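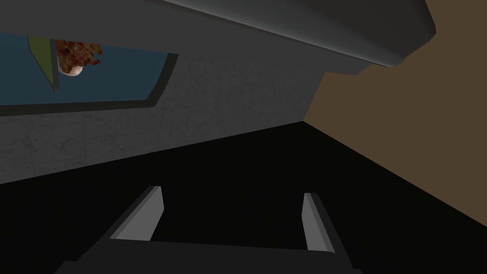 Can It Do the Dishes Yet?
A Term Report on Simulated Household Chores

Tipene Sheehan
January 2025

1. Why I picked this

My grandmother was promised a robot maid by a magazine sometime before my mother was born. She is still waiting, and she still does her own floors. When the course asked us to choose a claim about automation and test it, I chose the oldest one I knew: that a machine will shortly be tidying the kitchen.

I don't own a robot and the department was not going to lend me one, so all of the work was done in simulation. The kitchen, the food and the gripper exist only on a computer. This has several advantages. A virtual egg costs nothing. You can drop the same one all night, and in August, when I was getting a head start on the project and had not yet learned to write a grasp routine, I did.

2. Setup

The simulator is Mallura, which the lab already had installed. The control policy is one called Dallik, trained by an earlier student group on picking and placing small things and left on the shared drive with a readme of four lines. The room layouts came from a pack named Ansari. Ansari kitchens are assembled automatically, and they have the charm of apartments designed by someone who has had a kitchen explained to them over the phone. Counters stop early. Cabinets hang where you would put your head.

The policy sees through a virtual camera mounted behind the two fingers. I want to stress how little that is. A person putting away groceries glances around, remembers where the fridge is and knows what is behind them. The policy gets whatever is past its own fingertips, and if that happens to be a wall, then for the moment the world is a wall.

I tested four chores:

Pick up one item of food and put it in a bowl.
Clear a counter into a bin.
Open a cabinet, put a cup in, close the cabinet.
Find a named item that is somewhere in the room and bring it back.

Each chore was run 50 times, for a total of 200 scored attempts. I ran many more while setting things up, and none of those count, which is a comfort to me.

An attempt was scored as done, partly done or failed. "Partly done" turned out to need a definition. I settled on this: if a roommate had left things in that state and I would have said something about it, the attempt was partly done. If I would have moved out, it failed.

3. Results by chore

Food into bowl. This was the best of the four, and most attempts were scored as done. When the item started near the middle of the camera view, the policy lined up, closed, lifted and released with a confidence I found slightly insulting. Round items were harder than long ones. The egg was the hardest. Two flat fingers touch an egg in two small places, and unless those places are properly opposite each other the egg squirts out sideways. Mallura's eggs do not break, so I counted any egg dropped from above bowl height as broken. I think that's fair. A kitchen helper who breaks eggs is not credited for the ones that would have survived if eggs were different.

Clearing the counter. Mixed. The first item usually went into the bin and so did the second. After that the policy tended to nudge something to the back of the counter, lose sight of it and consider the job finished. I recognize this method from my own household. It was scored as partly done.

Cup and cabinet. Bad. Opening the door was possible on some layouts, but the arm often opened it into its own path and then had to reach around the thing it had just moved. Closing was worse. In the whole set I don't have one attempt where I'd have been happy for it to be my cup.

Find and fetch. Worst by a distance. With the item already in view, the chore is nearly the same as the first one. With the item out of view, the policy has to look for it, and it doesn't really know how to look. It drifts. It tilts. It gets its wrist down under an overhang and stays there facing the corner with its fingers open, like a guest who has come into the wrong room and is too polite to leave. Many attempts hit the time limit of 500 steps in this condition. I raised the limit to 1,000 for a separate unscored batch, and the extra time was mostly spent in the same corner.

4. What went wrong, in order of how long it took me to notice

The policy has no memory. Once an object leaves the view, it is gone, and there is no record that it was ever there. I knew this from the readme and still spent two weeks assuming otherwise.

Dark surfaces gave it trouble. Some of the Ansari counters are close to black, with no texture at all, and the policy's guesses about distance got noticeably worse over them. It would close on air above the counter or press down into it. When I swapped in a speckled surface on the same layout, the behavior improved. I only tried this on a handful of layouts, so please don't quote me.

I also made a mistake of my own. For the first several sessions the starting pose was rolled a little to one side, so the arm began every chore looking at a slanted room. I threw those runs out and repeated them with a level start. The arm got itself back to a slant often enough without my help.

5. Comparison with a human

For a baseline I drove the gripper myself with a game controller, using the same camera view. I had expected to win easily. I did win at find and fetch, by the simple trick of turning around. On the food and bowl chore I was slower than the policy and dropped more eggs. My lab partner on the Rirkley assignment had a try and put the cup through the cabinet wall, which Mallura should not allow and which I have reported.

6. So, can it?

In a simulated kitchen, with one thing to pick up, in plain sight, in decent light: yes, usually. Add a door or a second shelf and the answer slides downhill fast. The grasping is further along than I thought it would be. The part I take for granted, knowing that the eggs are over there because that's where I saw them a minute ago, is hardly there at all.

If I continue next term, I'd like to give the policy a second camera placed high in the room, and some crude list of what it has seen and where. I'd also like to redo the dark counter test properly, with enough layouts to say something.

My grandmother read a draft of this section and asked whether it did windows. It was not tested on windows.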